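Kitchen arm build, progress note for Mariann Fekete, 20/05/2019

Hi Mariann! Good month in the shared workshop. Inês and I got the gripper code talking to the simulator (finally — the joint limits were a mess), and we've been running pick-up tries on the bottle ever since. We're at almost 1000 runs now.

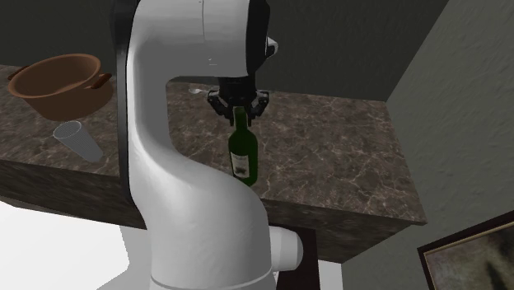
Simulated kitchen: the arm holding the wine bottle by the neck over the marble counter.

On the real arm, Toon has the shoulder bracket finished and is waiting on bearings. We've spent 245 dollars of the grant so far, mostly on motors and cable. I'd love to move two of the spare motors to the wrist if you're okay with that — just let me know!

Next up is the glass, then the pot. I'll write again in August.

Peninah Laizer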